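Gripper bake-off ends in a draw, sort of

The Skisholm test hall spent most of May finding out which of two grippers is better at taking household clutter out of a metal bin. The answer, delivered to a half-full meeting room shortly after lunch, is that it depends on the clutter.

The contest was set up by Dorota Sikora, who runs the picking group, after two of her engineers had argued about the matter through most of the winter. Henryk Szewczyk favored the Vondby, a jointed-finger design with soft tips that he describes as "forgiving." Hernán Ayala favored the Bever, a suction unit he describes as "finished by the time Henryk's has made up its mind." Both were given the same arm, the same bin and the same 2,000 attempts. Sikora kept the spreadsheet herself and locked it.

The rules ran to seven pages, two of them devoted to what counts as a drop. An object that leaves the bin and comes back uninvited is a drop. An object that leaves the bin attached to another object is, after a long discussion, half a success. The objects themselves came from a discount store and from people's kitchens, and were tipped in any way they happened to land.

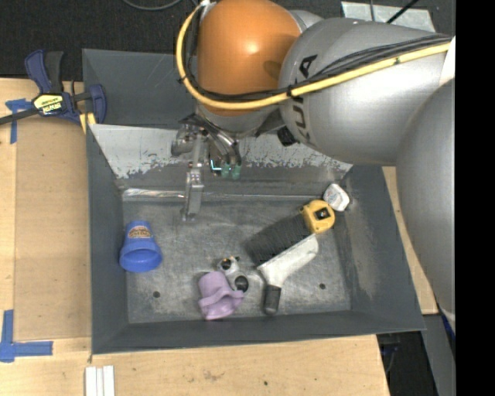 Suction won the early rounds easily. Anything with a smooth, flat side went up on the first try, and Ayala was seen eating a sandwich with his back to the cell. Then the brushes came up in the rotation. A suction cup can do very little with bristles, and the Bever spent the better part of an afternoon kissing them and going away again. It did no better with open cups lying on their sides unless it happened to find the wall of the cup and stay off the rim.

The fingers had troubles of their own. They were slow, and they disliked anything that had rolled into a corner, where the sloping sides of the bin left them little room to get around behind it. On 19 occasions the Vondby closed with great care on nothing at all and carried it to the drop-off point. The software logged each of these as a pick until Przemysław Rutkowska, who wrote the software, was asked to come downstairs.

Tape measures, for some reason, went well for both.

In the final tally the Bever was faster and the Vondby dropped less. Szewczyk's position is that dropping less is the point of a gripper. Ayala's is that a faster gripper has time to go back for what it dropped. Sikora read both statements into the minutes and moved on to the cost of replacement fingertips, a subject on which the Vondby side had less to say.

The camera also came in for criticism. Shiny patches on the bin floor kept turning up in the depth data as things worth picking, and both grippers made sincere attempts at them. Sławomir Cieślak has proposed painting the inside of the bin matte gray. He proposed it last year too.

A second round is planned with a combined tool that carries a suction cup between two fingers. Wilczyńska, the workshop that will machine it, has asked for a drawing that everybody involved has signed. At press time there were three drawings.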